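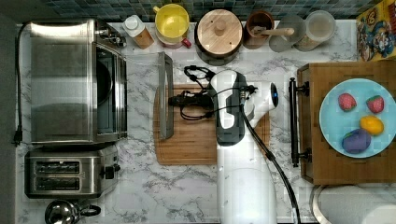 台所班だより：オケトロウ杯に向けて、皿の上の果物と格闘中です

ロボット部クラロデル(Clalodel)の台所班です。先月号の「引き出し、開く」の記事、ページの閲覧数が3,000近くまで伸びたそうで、班のチャットが一晩じゅうにぎやかでした。読んでくださったみなさん、ありがとうございます！ 廊下で「引き出しの人ですよね」と声をかけられた部員もいて、本人はまんざらでもない様子です。

今月は果物の話をします。といっても、おもちゃの果物です。いちご、レモン、プラム。水色の丸い皿にのせておき、アームがひとつずつつかんで、まな板の上に移します。文字にするとこれだけなのですが、これがもう、面白くて面白くて、作業日は誰も帰りたがりません。

オケトロウ杯の課題について

オケトロウ杯(Oketlow Cup)は、生活空間でのロボット作業を競う学生大会です。専用のきれいな台ではなく、家庭の台所に近い場所で動かすのが特徴で、今年の課題は「盛りつけと片づけ」。制限時間は25分で、そのあいだに審査員の指示した順に食材を移し、最後に元の皿へ戻します。食材の名前は当日になって読み上げられるので、あらかじめ決めた動きを再生するだけでは点になりません。

途中でアームを人の手で直してもかまいませんが、そのたびに減点されます。去年はこの手直しがかさみ、うちの班は最後の皿にたどり着く前に時間切れになりました。帰りの電車で反省会をして、降りる駅を乗り過ごしたのもいい思い出です。今年は手直しなしで一周、というのが班の目標です。

場所はいつもの調理実習室の台所コーナーです。大理石のような模様の入ったカウンターに、青系のタイルの壁。オーブントースターもパン用のトースターも、調味料や容器も、いつものまま置いてあります。最初のころは「邪魔だから全部どかそう」という意見もありました。でも大会の台所が片づいているとは限らないし、物があるところで動いてこそだよね、ということになり、そのまま練習しています。おかげでアームの通り道を考えるのがだいぶうまくなりました。

ドゥレッティ、今期の調子

アームの愛称はドゥレッティ(Duretti)。去年の先輩がつけた名前で、由来は何度聞いても教えてもらえません。春に手首の配線をやり直してから動きがなめらかになり、横で見ていると、腕の運び方に品があるというか、つい「おつかれさま」と言いたくなります。

困っているのはやはりケーブルです。手先のまわりは線が集まりやすく、手首を大きくひねると張ってしまいます。今は、果物に近づく前に手首を戻す動きを入れてしのいでいます。ひと手間増えるぶん時間はかかりますが、線が張ったときのあのヒヤッとする感じがなくなったのは大きいです。次は面ファスナーの帯で束ねる位置を変えてみます。いい方法をご存じの方、ぜひ教えてください。車輪班のみなさん、線の取り回しがきれいだといううわさ、聞いていますよ。

手本を集める

動かし方は、部員が操縦した手本をたくさん記録して、それをもとに学習させています。今期の記録は2,284本になりました！ 去年の同じ時期とは比べものにならない量で、これはもう、操縦当番を回してくれた一年生の力です。最初は皿の縁にぶつけてばかりだった人が、いまではレモンをすっと持ち上げて、音も立てずに置くのです。上達が目に見えるので、横で見ているほうも楽しい。

このうちプラムの手本が764本あります。やけに多いと思われるかもしれません。理由は単純で、プラムが苦手だからです。丸くて、つかむところに迷います。指先の中心を少し外すと、するっと回って逃げる。皿の上で転がり、いちごに当たり、いちごまで動く。玉突きです。これが起こるたびに笑い声が上がるのですが、記録係だけは真顔で「いまのも残します」と言います。失敗の直前までの動きも、あとで見返すと役に立つのです。

いちごはいちごで、向きの問題があります。へたのほうからつかむか、横からつかむか。操縦する人によって好みがはっきり分かれていて、手本にもそれが出ます。あるときは上から、あるときは横から行こうとして、途中で迷ったような動きになる。班で話し合った結果、しばらくは「横からつかむ」に統一することにしました。上から派の部員は今も納得しておらず、ときどき黙って上からつかんでいます。見ればわかります。

レモンは優等生です。黄色がよく目立つし、形も持ちやすい。新入生の最初の練習はいつもレモンから始めます。

パトワリーの改良

果物を見つけて、どこをつかむかを決めているのが、班で書いているプログラムのパトワリー(Patwary)です。夏のはじめまでは、皿が少し動いただけで狙いがずれてしまい、テープで皿の位置の目印をつけて練習していました。今はその目印をはがしています。皿ごと見つけてから中の果物を探すように順番を変えたところ、置き場所が多少変わっても追いかけてくれるようになりました。

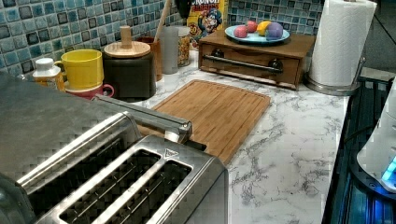 もうひとつ手を入れたのが、高さの扱いです。台の上に直接置いた皿と、何かの上にのせた皿とでは、当然ながらつかむ高さが違います。以前は数字を手で書き換えていて、これを忘れると指先が皿の手前で空振りします。逆向きに忘れたときのことは、あまり思い出したくありません。今は複数の方向からの映像を合わせて高さを出しているので、書き換えの手間がなくなりました。真上から見ると果物の配置がよくわかり、斜めから見ると高さがわかる。片方だけで頑張っていたころの自分たちに教えてあげたいです。

光の当たり方にも振り回されています。昼と夕方では色の見え方が変わり、赤いいちごが背景にまぎれたり、紫のプラムが暗く沈んだりします。ステンレスの映り込みも曲者で、トースターの側面に映った何かを果物と見間違えたことがありました。パトワリーが自信満々に、何もないところを指したのです。あの日のログは印刷して部室に貼ってあります。対策として、昼、夕方、照明だけ、の条件で手本を取り直しているところです。午後6時を過ぎてから始める回は人が集まりにくいので、手伝える方は大歓迎です。

アリフさんが来てくれました

今月いちばん盛り上がったのは、卒業生のアリフ・セネヴィラトネ(Arif Seneviratne)さんが作業日に来てくれたことです。クラロデルで最初に台所班を立ち上げた方で、いまは工場の設備を作る仕事をされています。差し入れのドーナツは開始早々になくなりました。

アリフさんはしばらく黙ってドゥレッティの動きを見ていて、それから「置くときに急いでいるね」とひとこと。たしかに、つかむところばかり気にして、置くほうは最後にぱっと放すような手本になっていたのです。丸いものをまな板の上で放せば、それは転がります。溝で止まってくれる日もあれば、そのまま越えていく日もある。運任せでした。

さっそくその場で、置く直前にいったん止まり、板に触れてから指を開く手本を取り始めました。操縦する側にはけっこうな我慢がいるのですが、転がる回数は目に見えて減り、みんなで拍手です。「昔は何をつかませていたんですか」と聞いたら、スポンジだそうです。「スポンジはいいよ、逃げないから」とのこと。うらやましい。

それから、手本を取る前に果物の並びを毎回変えること、という宿題ももらいました。つい同じ並べ方をしてしまうんですよね。今は並べる係と操縦する係を分け、操縦する人は並べ終わるまで後ろを向いています。小さなことですが、並べる係が意地悪になっていくのが見どころです。いちご同士をぴったりくっつけたり、プラムを皿のぎりぎりに置いたり。

いまできること、まだできないこと

レモンといちごは、指示した順にまな板へ移すところまで安定してきました。プラムは調子のいい日と悪い日の差が大きく、片づけのほう、つまり皿へ戻す動作はこれからです。皿には縁があるので、まな板に置くのとは勝手が違います。縁をまたぐ高さを取りすぎると今度は放す位置が高くなり、と、ここでもまたアリフさんの言葉が効いてきます。

時間のほうも課題です。ひとつひとつは動いても、通しでやると制限時間にまだ収まりません。通し練習では部員のひとりが審査員役をやるのですが、これがまた厳しい！ 食材を読み上げる声がどんどん本物らしくなってきました。

見学と参加について

台所班の作業は、放課後の午後4時から調理実習室でやっています。見学はいつでもどうぞ。プログラムが書けなくても、機械にさわったことがなくても大丈夫です。今の班員の半分は、ロボットより先に料理のほうに興味があって入ってきた人たちです。操縦は触ってみるとすぐ夢中になります。並べる係も募集中です(意地悪な方、特に歓迎)。

来るときのお願いをいくつか。

アームの動く範囲には、操縦担当が「どうぞ」と言うまで手を入れないでください。
長い髪は結んで、首から下げているものは外してください。
カウンターの上の物は、調理の授業でも使うものです。動かしたら元の場所に戻しましょう。
飲み物は廊下側の机へ。

12月の校内公開では、オケトロウ杯と同じ形式で通しの実演をする予定です。食材の順番は、見に来てくださった方に読み上げてもらおうと思っています。プラムを最初に呼ばれたらどうしよう、と今から班の全員でそわそわしています。

それと、部室の工具箱から小さい六角レンチが行方不明です。手首のねじに使うものなので、心当たりのある方は台所班まで返しに来てください。

(台所班・記録係)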